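# Letting the arm feel its way in

I have been dying to write this one up since February, and now that the numbers have held for a second batch I'm allowing myself to. We got the memory insertion policy to stop jamming! And the fix is so small that I'm a little embarrassed by how long I spent on the big ones.

Some background if you're new. I work on disassembly and reassembly of old desktop PCs, mostly the annoying contact parts: pulling memory, seating memory, freeing connectors, getting latches to let go. The learned policy (we call it Praven) takes a camera image and the wrist force readings and puts out small motions. Underneath it sits an ordinary compliance controller, the kind that lets the tool give a bit when it pushes against something. For over a year I treated that lower layer as solved. I picked stiffness values that felt okay, wrote them in a config file, and went off to do the fun part, the learning.

Then Bevan Faulkner looked over one of my force plots and asked why the stiffness was the same before contact and after it. I gave him a long answer. He asked again. I went home and thought about it on the train and the long answer kept getting shorter.

So now Praven also outputs stiffness. Just three extra numbers per step, one per axis at the tool, squashed into a safe range. Stiff in free space so it goes where it's told, soft across the slot when it touches, stiff again along the push direction when it's time to seat the module. I didn't tell it any of that schedule! I put a penalty on sideways force and let it work the rest out, and the curves it came up with look so much like what you'd do with your own fingers that I printed one and stuck it over my desk.

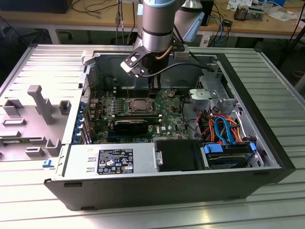 What I care about most is whether any of this survives a change of machine. A policy that has memorized one motherboard is no use to me, so we train on a handful of cases and test on ones it has never met. They always go on the table lying on their side with the guts facing up, and even then the insides vary like crazy. A Dell like this one has its memory slots in a row above the CPU socket, which is a pretty friendly layout for coming straight down with the tool, but look at the cables over by the drive, the red and orange power bundle and that blue SATA loop. Every model routes those differently, and loose wires are what used to wreck my image encoder. It would latch onto a bright cable as a landmark, and then the next case would have the cable someplace else and the arm would head off toward nothing in particular.

Darcy Pearce fixed that half of the problem. She wrote an augmentation step called Sketar that pastes random cables from other cases over the training images, anywhere except across the slot itself. It looks ridiculous. Some of the training images are basically spaghetti. But the encoder quit caring about cables after one night of training, and I got to delete a segmentation model I never liked anyway.

Okay, results. We ran 209 insertion attempts on held-out cases with the full setup, learned stiffness plus Sketar. Of those, 10 failed. Seven of the failures were the same thing: the module went in at one end and rode up at the other, and the policy decided it was finished. The other three were grasp slips before it ever reached the slot. With my old hand-picked stiffness, on the same cases, the jams were frequent enough that we stopped the run early to save the slots, so I don't have a matching number to set beside it. I'd like to have one. I'm going to rerun the baseline with a lower force cutoff so it can finish without hurting anything.

The one-end-seated failure is a good one, I think. The force signal really does look like success for a moment, you get the bump and the drop. What's missing is the second bump from the other end. Praven only sees a short window of force history, 5 steps, and the second bump often lands outside it. The obvious thing is a longer window. I tried that for an evening and it got slower to react on first contact, which brought back a little of the jamming. So next I'm going to try two windows, a short one for the stiffness head and a long one for the "am I done" head. Bevan thinks one small recurrent layer would do both. We have a coffee riding on it.

A couple of practical notes for anyone trying this at home (or at work). Clamp the rate at which stiffness can change, not only the value. My first version jumped from soft to stiff in a single step and the whole arm twitched. Also, re-zero the force sensor with the tool in the pose you'll approach in. I knew that already and still lost an afternoon to it.

Code for the stiffness head is getting cleaned up now. Sketar is Darcy's, and she wants to swap out the cable library before anybody else sees it.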